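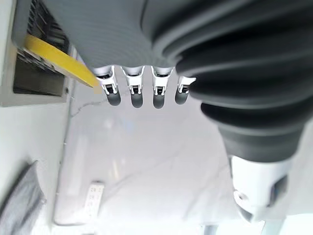

Omar Awwad is late and so am I. Coffee first, then the workshop, a double shed at the back end of Riludlow. He's been doing tops for 38 years. Kitchen benches, tables, desks for the school, the long counter at the bakery. Almost all of them white.

"People say white and think that's the job done," he says. "White what? Blue white, cream white, the white that goes grey by winter. I put six samples on the table and they go quiet."

He works under the Sleiman name, after Jad Sleiman, who taught him and still rings most mornings to ask what's on the saw. They share the lease. They don't share a radio.

I ask about pale surfaces and mess. Everybody asks, he says. His own table at home is white and has been through two kids, a lot of beetroot and one science project he won't go into.

"You see the crumb, you wipe the crumb. On a dark top it's there for a week. My mother-in-law had black. Lovely for ten minutes."

What ruins them then?

"Scourers. The green side. And lemon left sitting, on the stone ones." He rubs a thumb along the edge of an offcut while he talks, does it the whole time. "And hot pans, but they know that. They do it anyway and ring me."

We get onto gloss. He's against it, mostly. Under a kitchen light you get the glare straight back in your eyes and every smear shows up. Satin is what he sells. Matte if the customer insists, though he reckons it holds onto pencil and fingerprints and he'd want that said up front.

Price is the awkward bit. A plain top for a small table can be done for $713, fitted, if you're in town and your walls are straight. Hardly anyone's walls are straight. The last big kitchen, for Nga Ninh over the hill, came in a bit over $2,000 and she got him to redo the corner by the sink.

"She was right about the corner," he says. "I'd rounded it too much. Looked like a bath."

Anas Srour, the apprentice, comes in wanting the good clamps. Gets the other clamps. He's in his second year and does most of the sanding now, which Omar describes as "character building" and Anas describes as something I can't print.

Any advice for somebody choosing a top this Febuary, with everyone renovating at once?

"Take the sample home. Put it flat, not up against the wall, flat. Look at it at breakfast and look at it at night. Put your hand on it. If you dont like it with the lamp on you wont like it ever."

Phone goes. It's Jad. I let myself out past the offcuts and took one, with permission, the cream one. It's under my keyboard now and I'm not sure about it with the lamp on.

We use cookies to improve your experience on this site. By continuing to browse you agree to our use of cookies. Accept Manage settings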